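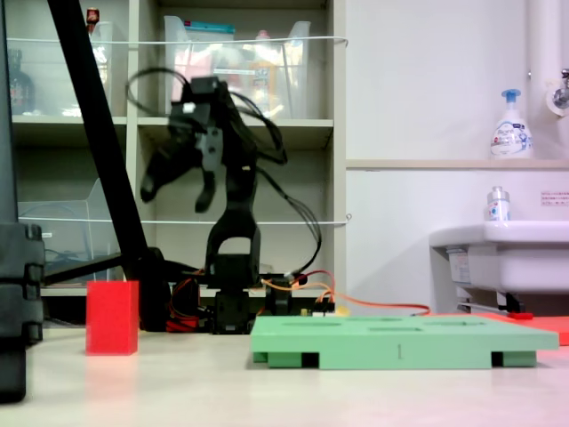 3.2 Cell setup and upkeep

The Jenska cell is a single tabletop arm built from servo motors joined by black links, with its control boards mounted at the base. Power and signal wires run over the outside of the links - a choice that makes repair easy but leaves them open to wear. Each cable has to be long enough for the arm to reach up fully without pulling on a connector.

We ran the cell for 582 hours and logged every stop. Of 206 stops, nearly half came from a plug working out of a servo. Hubert Aigner replaced the longer leads after the February runs, and the rate fell in the weeks that followed. Worn gears accounted for most of the rest.

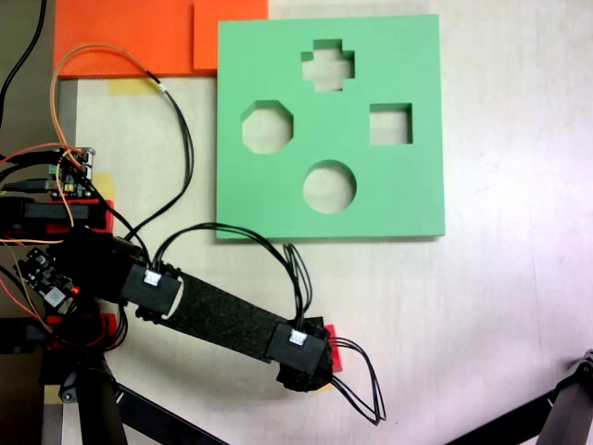

Figure 2. The Jenska arm and the green board with cross, octagon, square and round holes. Black wires loop from one servo to the next.

Before each session the operator seats both ends of every servo lead, moves the arm by hand through its range, and checks that no loop catches on the board. The zero position is then set again. A full check takes 12 minutes. When a servo is replaced, its offset is measured three times and the middle value is kept. Sigrún Østergaard repeated this procedure on the second cell at Laltach, where the same leads failed first.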